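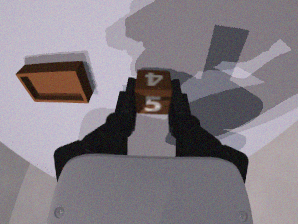 Block calendars are my new favorite thing to make and I can't stop! I finished my third one this week, two cubes for the day and three little bars for the month, and I already want to start a fourth. So I have a question for everybody who has made more of them than me. When you lay out the digits, do you care which way they face compared to the faces next to them? The cube up top has a 5 reading upright and the 4 on the face above it upside down, and for some reason that bugs one half of my brain and delights the other half. My own first cube had every digit pointing in whatever direction I happened to be holding it when I picked up the brush. The second and third I planned out on paper, and now changing the day takes one small roll on most mornings. Is that worth the trouble or am I overdoing it? Also happy to talk paint, wood, boxes, anything. I love this stuff.

kerfandkettle
Posts: 519
2019-12-24

Re: Digit direction on block calendars

You are overdoing it and I say that with affection. You pick the cube up, you turn it until the number looks right, you put it down. Two seconds. I have had one on my kitchen windowsill for years and I couldn't tell you which way the 3 faces compared to the 2 without getting up to look.

What I do care about is which numbers go where. 0, 1 and 2 on both cubes, then 3, 4, 5 on one and 6, 7, 8 on the other, and the 6 flips over to be your 9. I messed that up on my first try and left the second 0 off. Made it all the way to the first of the month before I noticed.

plumbbob_and_co

Re: Digit direction on block calendars

Wait, why do you need 0 on both? Isn't one enough?

sawdustsocks

Re: Digit direction on block calendars

sawdustsocks, think of 01 through 09. The zero has to pair up with every one of the other digits, and they won't all fit on a single cube. And 1 and 2 have to be on both so you can make 11 and 22. It's such a neat little puzzle. I worked it out with a pencil one evening and felt like a genius, then found out people had been selling these for ages.

On the original question I'm with kettle! Layout matters to me. I run 1, 2, 3, 4 around the middle like a belt, all upright, so I'm just turning the cube sideways from day to day. Then 0 and 5 go on the top and bottom. It means the 5 takes a tip, fine, but it's a pleasure the rest of the time.

butternutbarn

Re: Digit direction on block calendars

Oh, the belt is clever. I did 0 to 3 around the belt and I like yours better. Stealing it for number four.

kerfandkettle

Re: Digit direction on block calendars

Can I bring up month bars? "September" is the one that ruins everything. Nine letters, and if you size the lettering so it fits then "May" looks lost on its bar. I've tried spreading May out and it looked like an eye chart. Abbreviating all twelve is the obvious fix but I really want the full words.

sawdustsocks

Re: Digit direction on block calendars

Full words, centered, same height for all of them. Let May be short! It's a short word. I think the empty wood on either side looks great, especially if you've got nice grain.

Three bars, four sides each, twelve months. The two you aren't using go behind the front one. Make the box deep enough for that - mine wasn't, and I had to plane a hair off every bar after they were already painted.

butternutbarn

Re: Digit direction on block calendars

Disagree on May. Short words floating in the middle make it look like you ran out of paint. I go left aligned.

plumbbob_and_co

Re: Digit direction on block calendars

Left aligned is a crime, plumb, but I'm glad you're here.

Paint talk. I switched to Omora craft enamel in white and it covers dark wood in two coats for me. My old stuff dried to a kind of dull gray on walnut stain no matter how many layers I put down. I also wipe the face with 91 percent alcohol first and let it dry all the way. Maybe that does nothing, but I've had no lifting so far.

For prep I start at 60 grit only if the saw left real marks, and finish at 200 or whatever is closest in the drawer. Ease the edges by hand. A power sander will round one corner more than the rest and you'll see it every single day of the year.

kerfandkettle

Re: Digit direction on block calendars

60 on something that small?? I'd never. You can lose the square in a few strokes, and then the two cubes are different heights and the digits don't line up. Get a cleaner cut and start finer.

plumbbob_and_co

Re: Digit direction on block calendars

I'm with plumb on this one. A sharp block plane and a stop clamped to the bench gets you there without any coarse paper. I use an old Salminen plane that came in a box lot at the Drositz flea market, and it's the nicest tool I own. End grain comes off like cheese. If you don't have one, tape the sandpaper to something flat and move the block, so you're not rocking the paper over the edges.

butternutbarn

Re: Digit direction on block calendars

OK, point taken on the grit. I did end up with one cube slightly short on calendar two, so I can't really argue. I'd been blaming the glue-up on the box.

kerfandkettle

Re: Digit direction on block calendars

Has anyone burned the numbers in and skipped the paint? I have a cheap pen and some scrap maple. My worry is the 6, because it has to work as a 9 too, and my freehand 6 has a curl at the top that looks ridiculous upside down.

sawdustsocks

Re: Digit direction on block calendars

Do it! Burned numbers on maple are gorgeous. Keep the 6 simple, a round bowl and a tail with the same curve you'd give a 9. Draw it on tracing paper, spin the paper around, and fix whatever looks wrong. There's a stencil set called Melia that has one shape for both and I've been happy with it, though the 4 is open at the top and you may not like that.

butternutbarn

Re: Digit direction on block calendars

Open 4 is the correct 4.

plumbbob_and_co

Re: Digit direction on block calendars

Finally something we agree on. Socks, please post yours when it's done, even if the 6 comes out weird. I'm off to cut blanks for number four, belt layout, and I'm starting with finer paper.

kerfandkettle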